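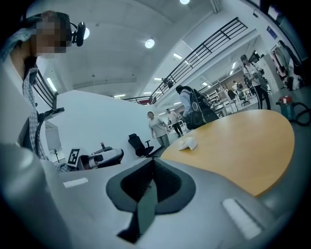
Okay, so a few of you asked how the move into the Lemirbridge space is going, so I'm doing a thread on it with a tea in my hand. Short version: we're in, we have walls, we have one good table. The walls came first. I was set on a bookshelf to split the play corner from the office side, but Zinhle Cele talked me into a proper partition and she was right! Tall, plain white, and it makes the whole end of the room feel calmer. The whiteboard on its stand has ended up over by the black railing for now. I keep changing my mind about that one.

Partition was the big spend, by the way. The quote from Griffiths was $600 with delivery and they carried it all up the stairs without a grumble. Would use again.

Now the floor. I wanted to rip it up (dark greeny grey, very shiny, shows every light in the ceiling) and then I found out what new flooring costs. $3000!! So the floor stays. I've decided I like the colour. Ask me again in winter when everyone's boots come through the door.

The table though. THE TABLE. Round, wooden, a lovely warm honey brown, and I got it second-hand from a lady in Hodberg who was downsizing. I'd been looking for a round one for ages because I'm so tired of little kids finding corners with their foreheads.

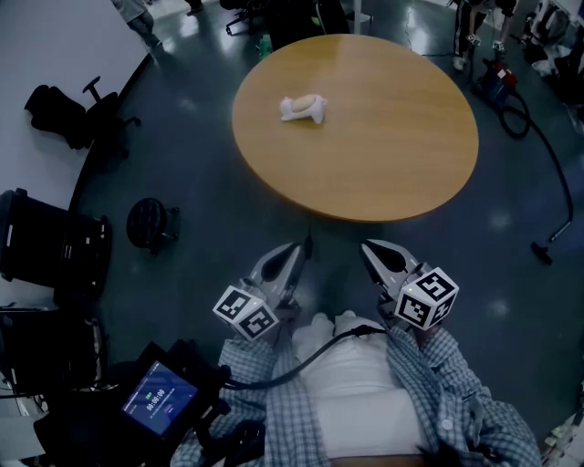 I gave it a wipe with warm water and a drop of dish soap, dried it straight away, and that was it. No sanding, no oil. Ebise Mekonnen reckons I should wax the top before the paint-and-glue crowd get at it, and she's probably right, but I just want to enjoy it for a bit first.

The little white plush with the tan tummy is staying too. Every play corner needs one soft thing that gets dragged everywhere and this one's got the job. No name yet, suggestions welcome (keep it clean please, there are grandmas on here).

Still on the list: a rug for under the table, seven kid-sized chairs that match or nearly match, some hooks near the door. I've looked at the Plonik hooks and they're cute but they stick out a lot at eye level for a four-year-old. If anyone's got a flatter kind they're happy with, tell me which ones and I'll go have a look.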